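Home | Opinion | Operations | Archive | Contact

The floor robot changed the job description before anyone rewrote it

2026-01-16

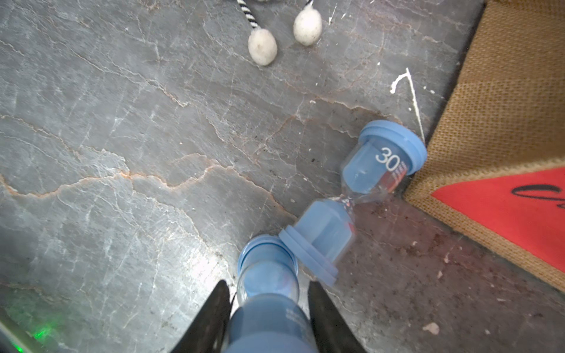 Most discussion of workplace automation concerns headcount. At Hernness, where I supervise the end-of-day reset of a activity centre, headcount did not change. The shift had 2 people before the Nondine units came in and it has 2 people now. What changed is the content of the shift, and the paperwork has not caught up.

The reset is simple to describe. Items left on the floor are picked up, sorted and put back on the right shelf, so that the rooms can be cleaned overnight. We hold 339 catalogued items, most of them small: timers, felt pieces, soft toys. The robot takes the picking. Sorting is shared. Anything it cannot classify goes into a tray for a person to deal with.

In August the tray received 70 items. I regard that as a good figure, and also as the most misleading one in the supplier's report. Each item in the tray is there because a machine failed to decide, so each is by definition awkward: a part without its set, a thing with a worn label, something a visitor left behind. Staff who once handled a mixture of easy and difficult items now handle only the difficult ones. The average time per item has gone up, and a manager who reads that number without context will conclude that people have become slower.

There is a second effect. Picking things off a stone floor is hard on the knees and back, and I do not miss it. But it was also how staff learned the stock. A new starter who had bent down for a thing 320 times knew where it lived. A new starter today learns the Won console first and the shelves later, if at all. When the console is down, the gap shows at once.

I do not argue for taking the machines out. I argue for three changes to how we account for them. The tray should be recorded as skilled work and timed separately. New staff should do the full reset by hand for their first weeks, with the robot parked. And the people on shift should be able to change the sorting rules themselves - at present a request goes to Ondora, which maintains the software, and comes back when it comes back.

The last point matters most to me. Staff correct the same misplacement night after night, and each correction is useful information that is thrown away. If a workplace buys a machine that needs supervision, supervision is part of the process and belongs in the budget for it.

Related items
Who owns the exception tray?
Hand training before console training
Reading a supplier's monthly report
Knees, backs and stone floors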